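Deveo 856 Vanity Top, One-Piece, with Integral Basin

Share 25 Comments 2

The Deveo 856 is a single-piece ceramic vanity top for bathroom cabinets. Basin, rim, rear ledge and soap recess are formed together and fired as one part, so there is no joint between bowl and deck and no sealant line to maintain inside the washing area. It is sold as the top only or as a set with the matching Laten cabinet. White gloss glaze is the only finish in current production.

Width is 34 in. on the standard model. The top is supplied with one faucet hole, drilled at the factory. A blank version for wall-mounted faucets is made to order and ships in February. Faucet holes must not be drilled on site; doing so voids the glaze warranty and usually cracks the deck.

Basin

The bowl is rectangular with rounded corners and a gentle fall toward the drain. It is a shallow design intended for hand washing and shaving. It is not suitable as a utility sink and should not be used for soaking buckets, mop heads or paint tools. High-flow faucets will splash in a bowl of this depth. Fit an aerator, and choose a spout that delivers water ahead of the overflow hole and behind the drain.

The overflow is a round hole in the back wall of the bowl, below the faucet position. A perforated chrome cover is included. The cover is a press fit and can be pulled out by hand for cleaning. Do not block it or replace it with a solid cap.

Rim and ledge

The flat rim is wide enough for daily items on all sides. At the back the rim rises into a contoured ledge, and a molded soap recess is provided on the right. The recess has no drain of its own. Water that collects there has to be wiped out, and bar soap left in standing water will soften. Customers who use liquid soap generally leave the recess empty.

Drain fitting

Supplied with a Drilto round stopper, chrome-plated, with a raised cap. The cap sits slightly proud of the ceramic when closed and leaves a narrow gap all around when open. Hair gathers under the cap. Lift the stopper straight up, clear the stem and drop it back in. The locknut under the bowl should be hand tight plus a quarter turn. Overtightening is the most common cause of damage in the claims we see.

Cabinet

The Laten cabinet is white with recessed-panel doors in raised frames. Hinges are adjustable in two directions. The back is open for supply and waste lines. Level the cabinet before setting the top, then run a continuous bead of neutral-cure silicone along the upper edges of the carcass. Lower the top with two people. Allow the silicone to cure for a full day before connecting the trap.

The 856 will also fit most third-party cabinets of the same nominal width. Check the internal depth against the template in the box. The Sabatier range of cabinets has a front rail that interferes with the bowl and needs to be notched.

Care

Gloss white shows residue early. Specks and a gray film can collect toward the low part of the bowl between cleanings, mostly soap, toothpaste and mineral deposits, and they are easiest to remove while they are fresh.

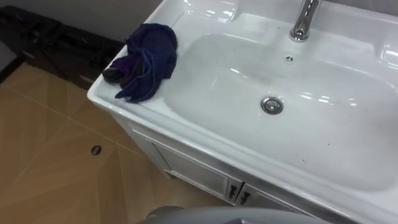 Use a soft cloth and a mild liquid cleaner. Rinse, then dry the bowl and the rim. For hard-water scale, apply diluted white vinegar for a few minutes and rinse thoroughly. Keep vinegar off the chrome. Scouring powder, steel wool and melamine pads will dull the glaze over time and the surface will then hold dirt more readily.

Damp colored cloths should be hung up after use. Some dyes transfer to the silicone at the wall joint and cannot be washed out. The glaze itself is not affected.

The chrome parts need only water and a dry cloth. Polishing compounds are not recommended on the stopper cap, where the plating is thinnest at the edge.

In the box

Vanity top, overflow cover, stopper assembly with locknut and gasket, paper cutting template, installation sheet. Faucet, trap and silicone are not included.

Spare stoppers and overflow covers are stocked separately. Quote the model number and the batch code printed under the front edge of the top. The batch code is also on the carton label, so keep the label if the top is going in close to a wall.

Technical contact for this product: Renzo Ferri, bathroom ceramics.

Page last revised Saturday, January 6, 2024

2 Comments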